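Chapter 4
Surface Finish and Light Reflection

4.1 Scope

A finish is rated by how it returns light. Gloss is measured at a fixed angle and given as a single number. Haze is measured beside the main reflection and is reported separately. Both readings depend on the lamp, so the lamp is named in every report.

4.2 Terms

A matte surface scatters light in all directions. A glossy surface returns most of it at one angle, and a ceiling light then shows as a bright patch. Sanding with 800 grit paper lowers gloss before a new coat is applied.

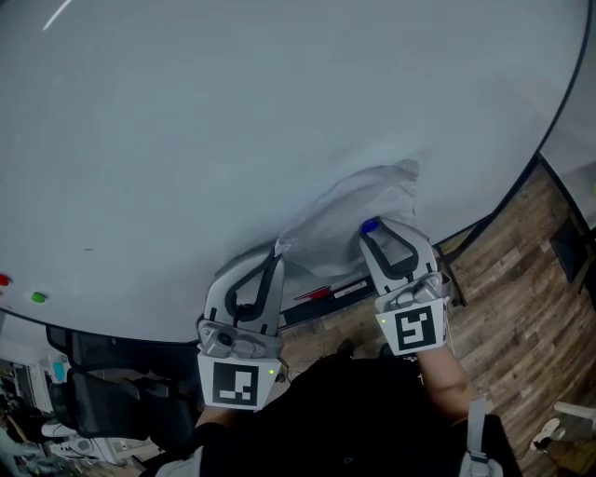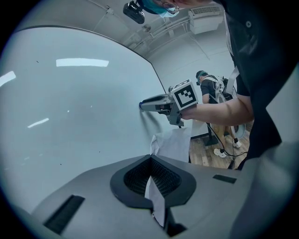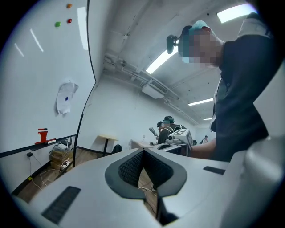

4.3 Units

Gloss units have no dimension. Readings taken at different angles must not be averaged. Section 4.4 gives the method of Rutherford and Paterson for curved panels.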